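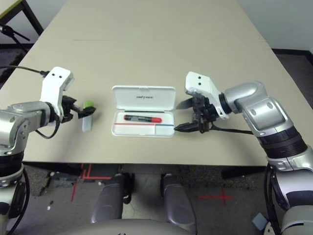

**Will people still be needed at the packing table once the robot is packing pen cases?**

Three people work the Brurnus kitting line now, and three will work it after the change. The hand packing gets smaller and the setup, checking and refilling get bigger. The rest of the page covers how to run a shift that way.

## Before the shift

1. Clear the table of anything left from the last order. Cups and phones go on the shelf by the door.
2. Stay outside the red floor tape whenever the arms are powered. To reach the table, press stop first and wait for the arms to settle.
3. Put the case on the table with the lid fully open.
4. Set out the pens for the order. Check that every cap is pushed on all the way.
5. Read the order sheet out loud to the person on the screen. They pick the matching routine in Joment and read the name back.

Packers used to keep the order in their heads. The routine only knows what it was given, so the read-back matters more than it did when you could spot a wrong pen in your own hand.

## Checking the grip

Do a slow run with the first case of every order. Watch each pen as it is picked up, from outside the tape, and use the wrist camera view for the close look.

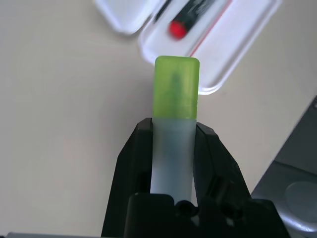
*Page last changed: January, by Mitiku Gashaw*

For highlighters, look for these points:

- The barrel is between the two fingers, with the cap clear above them.
- The pen is upright. A leaning pen goes into the tray crooked and the lid won't close.
- Both fingers touch the barrel. If one is off, stop and reseat the pen.

Flat-sided pens are easier to hold square than round ones. With a round marker, also check which way the printing faces if the customer has asked for it to show.
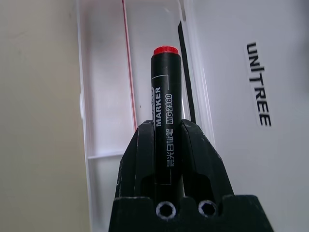

*Whiteboard marker in the gripper, red cap up.*

If a pen slips, don't reach for it. Press stop, wait, pick it up, look at the tip, and put it back at its starting place. Restart the routine from the top. Log the slip under the order number, even when the case comes out fine.

## During the run

Swap jobs every 2 hours. The jobs are screen, refill, and final check. The screen job is the dullest and people stop seeing things after a while, so please don't trade away your swap to finish an order.

Final check is still done by hand. Open each case, compare it with the order sheet, close it, and put it in the outgoing tote. Anything wrong goes to the side table for hand repair. Don't send it back through.

Orders over 900 cases go to the Istau building and are not run here.

## What changes for you

- Your grade and hours stay as they are. Screen time counts as packing time.
- Hadgu training is paid and happens on Wednesday mornings. You need it before you take the screen job, but not for refill or final check.
- Anyone can press stop, for any reason. You won't be asked to make up the lost cases.
- The robot's count is kept per order. It isn't matched to names and isn't used in reviews.
- Rush orders with mixed sets are still packed by hand at the long bench.

If a step doesn't match what you see at the table, tell Mitiku or write it on the sheet by the printer. Corrections are added at the end of the week.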